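Dendwood Household Handling Project
Progress report to the Candard Fund, second period
Covering work up to the end of December

1. Where we are

The short version is that we have collected more demonstrations than in the first period, they are of better quality, and I am less sure than I was in the summer that they will get us what the application promised. The fund asked for plain reporting and I have tried to give it.

The application said that a person with no technical background would be able to show a robot arm a simple household handling task, and that the arm would then do the task by itself in a room it had not been set up for. We have good evidence on the first half of that sentence. On the second half we have very little, and most of what we have is not encouraging.

At the end of the period we hold 3000 recorded demonstrations that pass our own checks. They come from 18 rooms. The tasks are picking up a single item from a worktop, moving it to a marked place, and turning a cup or bowl the right way up. The fourth task in the plan, putting away cutlery, has not been started and I recommend below that it be dropped.

2. How the demonstrations are now made

In the first period everything was done by hand-guiding. The demonstrator took hold of the arm above the wrist and moved it through the task. People liked this and learned it quickly, and the open day visitors liked it best of all. The recordings were poor. A person pushing the arm tends to push it along paths the motors would never choose, and the fingers arrive at the object with a sideways wobble that gets faithfully learned. The demonstrator's own forearm also turned up in a great many of the wrist camera pictures. A system trained on those pictures learns, among other things, to expect a forearm.

We have therefore moved nearly all the work to remote control. The demonstrator sits at a desk with a Gaber hand controller and watches the wrist camera view on a screen. They squeeze a trigger to close the fingers. The arm stays clear of people and the recording contains what the arm will have available to it later on, and nothing more.

The cost is speed and comfort. New demonstrators find the wrist view hard going. It looks down along the fingers, so height above the worktop is difficult to judge, and almost everyone lowers the arm in small nervous steps with a pause between each one. The pauses are recorded too. We trim the long ones, but the hesitant way of coming down is in the data and I can't claim we have removed it.

Hand-guiding has been kept for one job only, which is showing the arm a starting posture in a new room. It is quick for that and nothing is learned from it.

3. Objects and surfaces

The reviewers' comment on our first report was that all the objects were matt, solid and brightly coloured, and all the tables white. It was a fair comment. We had made life easy for ourselves. In this period we moved to furnished rooms with patterned walls and polished tops, and put glassware on the list.

Glass has been the hardest part of the period. A tinted bowl on a veined stone top lets the veins show through it, so a good deal of what the camera sees inside the rim is really the worktop. Faceted glass adds bright highlights, and those move when the wrist moves. A person at the controller copes with this after a few tries. They know what a bowl is, and they look for the rim. The trained system has no such advantage, and it has to find the rim from pictures in which stone, glass and reflection are mixed together.

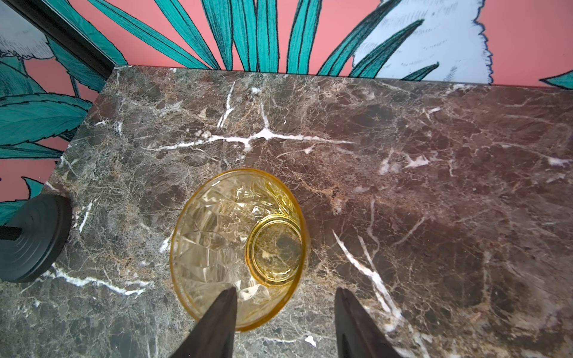

We ask demonstrators to take bowls by the rim, one finger inside and one outside, coming down from nearly overhead. The narrow finger tips suit this. What they don't suit is any error in height, as a tip that comes down too far touches the bottom of the bowl before the fingers close. Demonstrators have been told to stop and back off when they feel unsure, and to leave the correction in the recording. I was doubtful about this when it was proposed. I still am, a little, but a demonstration with a visible correction in it has at least the merit of showing what to do when the approach is wrong, and our first-period recordings contained nothing of the kind.

Two further points on objects, for the record. We have stopped using stemmed glasses. And the set of plastic picnic bowls from the first period has been retired, as by the end everyone could do them without looking and they were flattering the numbers.

4. What the trained system does

We ran one formal trial in the period. The arm was given 46 attempts at picking up a single item, split between rooms that appear in the training recordings and rooms that don't. It was allowed one try each time, with no help.

In the familiar rooms it did well with solid items and passably with glass. In the unfamiliar rooms it did passably with solid items and badly with glass. The commonest failure was closing the fingers in the right place but too high, so that they met above the rim. The next commonest was not going to the object at all, and heading instead for some bright patch on the worktop.

I have left the split figures out of this section on purpose. The numbers in each group are small, the rooms differ in a dozen ways we did not control, and the first draft of this report had a percentage in it which two readers separately took to be a finding. It was a description of one week. The full log is with the fund's technical adviser, who may make of it what they like.

It should also be said that the trial was run by the same people who made the recordings. They chose where to set things down. I don't suggest anyone was unfair, but a person who has spent months working with an arm knows where it is comfortable, and the hand drifts there. The next trial will use positions drawn beforehand by somebody outside the project.

5. Is it the showing or the amount?

The view among most of the team is that more recordings will fix the glass problem. This may be so. The argument is that we have far fewer glass demonstrations than solid ones, and that the results follow the numbers.

My own reading is less hopeful. When we added a second batch of glass recordings halfway through the period, the arm got better in the rooms where those recordings were made and no better that I could see anywhere else. That looks to me like a system learning rooms. If it is, another batch from the same rooms will buy another improvement in the same rooms, and we will have a nice chart and the same difficulty.

The way to find out is cheap. We should hold the number of glass demonstrations where it is, replace half of them with recordings from new rooms, and train again. If the arm improves in rooms it has never seen, I am wrong and will say so in the next report. This test is planned to start in the first full week of the next period and does not need extra money.

6. Demonstrators

The claim that people without training can do this has held up, with a qualification. They can do it by hand almost at once. By remote control they need a morning before their recordings pass the checks, and some of them need longer. A few never took to it and moved to labelling, where they have been very useful.

The Monday session was the weakest throughout the period, in recordings kept and in time per recording. We tried a warm-up of ten minutes with a practice object and it helped. It is now part of every session.

Tired demonstrators are a bigger issue than the application allowed for. After an hour and a half the approaches get faster and the placing gets careless, and the person doing it generally doesn't notice. Sessions are now capped at that length with a proper break. This lowers our daily output and I would not want it reversed to meet a target.

7. Equipment

The arm itself has been reliable. The hand controller has lost its connection often enough to be a nuisance, always recovering, but each time spoiling the recording in progress. Gaber have supplied replacement software, which we have installed and which has made some difference.

The carrying case is a Skisport ski bag with foam cut to fit, bought in the first period as a stopgap. It is still in use. It has saved the price of a proper case and nothing has been damaged in it so far. One of the zips is going.

8. Changes requested

I ask the fund to agree to the following.

That the cutlery task be dropped, and its time given to glassware and to new rooms. We would do it badly if we did it now.

That the target for the next period be expressed in rooms visited, with the number of demonstrations reported but not used as a measure. The present target rewards us for staying put, and we have responded to it as anyone would.

That the public demonstration be put back by one period. The arm could be made to perform well in a room it knows, with objects it knows, and visitors would go away believing something we have not shown. If the fund would prefer to keep the date, I would ask that hand-guiding and remote control be what is shown, with a person visibly in charge throughout, and that the word "autonomous" be kept off the invitation.

9. Spending

Spending is within budget. There is an underspend on travel, which will be used up if the change to rooms is agreed, and a small overspend on replacement glassware. The statement of account follows under separate cover.

Project lead, Dendwood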